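I own too many pairs of glasses and I blame the greeting card. Let me explain. Last October I decided to stop buying birthday cards at the drugstore and fold my own, and within a week I couldn't see what I was doing. Up close, a crease is a very small thing!

So now I have readers all over the house, and a whole lot of card stock. My friend Oranuch Kaewkla got me into this. She sells folded cards at the Okcombe market and goes through paper the way I go through coffee. Last year she made 1,770 cards (she keeps a notebook) and she says the only part she still frets over is the first fold. If the first one wanders, everything after it wanders too.

Her method is plain enough. Score the line with something dull — she uses an old butter knife, I use a bone folder from a shop called Chuensuk — then bring the sheet over slowly and press from the middle out toward both ends. I used to start at one corner and go like I was closing a zipper, and I ended up with a little trapezoid every time. My nephew's graduation card looked like it was leaning into the wind.

Grain matters more than I wanted it to. Bend the sheet gently one way, then the other, and whichever way gives in easier is the way it wants to fold. I ignored this for four months. Dark colors punished me worst, with that fuzzy white cracking down the spine.

Then there's color. I started out with cream, very tasteful, and got bored out of my mind. Oranuch gave me a stack of her leftovers and I went straight for the warm ones, the yellows and oranges you could spot from across a parking lot.

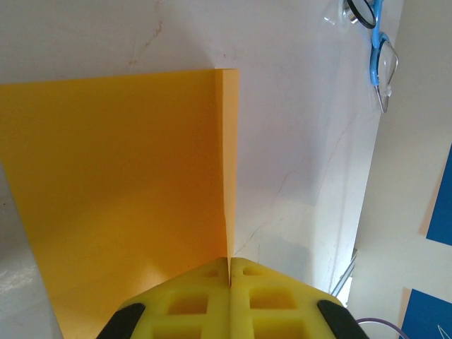
I like to stand a card up before I decide whether it's finished. Flat on the table they all look fine, and upright you find out about the spine in a hurry. If it leans, I press it under a cookbook overnight and try again in the morning. Henk Verbeke, who shares Oranuch's stall, thinks I'm fussy. His own cards lean like crazy and he sells out by noon, so what do I know?

I've got ten left to fold for my cousin's shower, and I can't find my good readers.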